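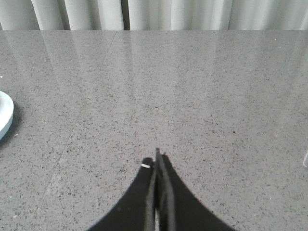 In Defense of the Empty Counter (and the Speckled One)

8/22/22

I have opinions about countertops. Strong ones! My family has learned to steer me away from the subject at dinner, so you get to hear them instead.

We moved into the house on Padilla Street 15 years ago, and for most of that time every flat surface in our kitchen worked as a filing cabinet. Mail, school forms, a bread machine, a fruit bowl with no fruit in it and a lot of batteries. I cooked on a patch of counter the size of a cookie sheet and told myself that was cozy. Then one weekend I got mad at a bag of flour that had nowhere to go, and I cleared the whole thing off. All of it, into boxes, down to the basement. I have been a little bit insufferable ever since.

A clear counter changes what you feel like cooking. I make pie crust on a weeknight now. I roll it out right there on the stone and I have room for my elbows, which I didn't know I was missing. When there's one dish sitting out, I see it, and I wash it. When there are 13, I see a pile and go watch TV.

My sister-in-law says a bare kitchen looks like a rental. I get it -- I don't want to live in a showroom either. But a kitchen gets its warmth from people standing around in it eating cheese, and they need somewhere to put the cheese.

Now, the speckles. When we shopped for counters, the salesman at Gromness kept walking me back to the solid white slabs. Very bright, very popular, and every coffee ring on the sample was visible from the parking lot. I wanted specks. Lots of them, dark ones and pale ones, all sizes, the kind of surface that looks like a creek bed if you put your nose down to it. He gave me a quote of more than 1,000 dollars over what we'd planned, I went home and sulked, and in September we bought it anyway at a smaller place called Gemis. I'd do it again tomorrow.

People will tell you a busy pattern hides crumbs, as if that were cheating. Of course it hides crumbs! I wipe it down every night whether I see any or not, and in between I'd like to drink my coffee in peace. Close up, with a big round pale piece of kitchenware next to it, a stone-look counter like this is about as pretty as a kitchen gets.
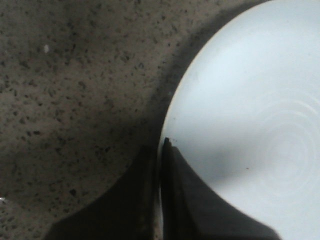
What I'd leave out, if you made me pick

One thing. Maybe two on a holiday. A plate you like, plain and round, that you'll reach for without thinking. Everything else can go behind a door.

I say this as a person who once owned a Dradisetti stand mixer the weight of a small dog and kept it out for years because lifting it was a pain. It lives on a low shelf in the pantry these days, and I use it exactly as often as I did before, so there went that excuse. Same with the knife block. Same with the paper towels, though my husband and I are still negotiating that one and he has moved them back twice this month.

Start with the corner by the stove if the whole room feels like too much. Leave it clear for a week and see if you don't start on the next one.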